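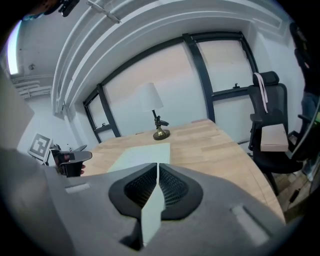
How Do You Pick a Hand for a Robot?

Hold up your hand and wiggle your fingers. Now pick up a pencil. Easy, right? You didn't have to think about where your thumb goes, or how hard to squeeze, or whether the pencil was about to slide away. You've had years of practice (babies are terrible at it, ask anyone who has watched one eat peas).

A robot starts with no practice at all. And before it can learn, somebody has to choose what kind of hand it gets. That's the part I work on, and I love it! At Fulteck, where I test things, we call a robot's hand a gripper. Grippers come in all sorts of shapes, and most of them don't look like hands one bit.

Two fingers or five?

You might think the best gripper would have five fingers, same as you. I thought so too when I was a kid. But every finger needs parts to move it, and more parts means more things that can break or get stuck. Two fingers can do a surprising amount. Try it yourself: use only your thumb and your pointing finger for a whole breakfast. You'll manage the spoon. The cereal box will be harder, and the milk might be a bad idea, so ask a grown-up first.

Hard fingers are strong and always go exactly where you send them, but they can crush a strawberry. Bendy fingers are kinder. One clever kind is shaped like a fish's fin. When it presses on something round, it curls around it a little, the way a fin bends when you push on it. I've got a soft spot for those. They're not so great at thin, flat things, though. Picking a sheet of paper up off a desk is one of the meanest tests I know, and plenty of grown-up engineers have grumbled over it.

A gripper you hold yourself

Some grippers aren't on a robot at all. A person holds one by the handle and picks things up with it, and a camera on top watches what the fingers do. The robot can learn from those pictures later on. It's a bit like learning to tie your shoes by watching your big sister's hands, over and over, until your own hands get the idea.

The camera usually has a very wide lens so it can see a lot of the room at once. That makes straight things look curved near the edges, like looking through a peephole in a door. The room isn't really bent, I promise.

You'll also see square black-and-white patterns called markers near the work. To you or me they look like a crossword puzzle with no clues. To a computer they're signposts! The computer knows how big the pattern should be, so if it looks small, it must be far away, and if it looks squashed on one side, it must be tilted. From that, the computer can work out where the camera was.

The big contest

In July we compared two grippers, which we named Yurt and Dundik. (Yurt is the round one. I don't remember how Dundik got its name.) Each one had to pick up 6 different things: a sponge, a spoon, a toy car, a sock, an egg made of rubber, and a sheet of paper. We tried every thing 100 times with each gripper, so that's 600 tries for Yurt and another 600 for Dundik. My arm was very tired.

Why so many? Because anybody can get lucky once. If you throw one ball of paper into the trash can from across the room and it goes in, are you a champion? Maybe! Or maybe it was a fluke. Throw a hundred and then we'll know.

We had to be fair, too. Same desk, same lights, same sock. If Yurt got a fluffy sock and Dundik got a slippery one, we'd be testing socks.

So who won? Yurt was better with the egg and the sponge. Dundik was better with the spoon and the toy car. They tied on the sock. And with the paper, Dundik did a little better, but it dropped it so often that I wouldn't call that winning.

Try it at home

You can run a contest like ours at the kitchen table. Get a pair of kitchen tongs and two clothespins. Choose 7 small things that won't break, and try to move each one from a plate into a bowl. Do it ten times with the tongs and then ten times with a clothespin. Make a mark on paper each time it works.

Then wrap a rubber band around the tips of the tongs and do it all again. Did the numbers change? Which things got easier? A class in Bikville tried this with grapes, and they told me the rubber band helped a lot, right up until they ate the grapes.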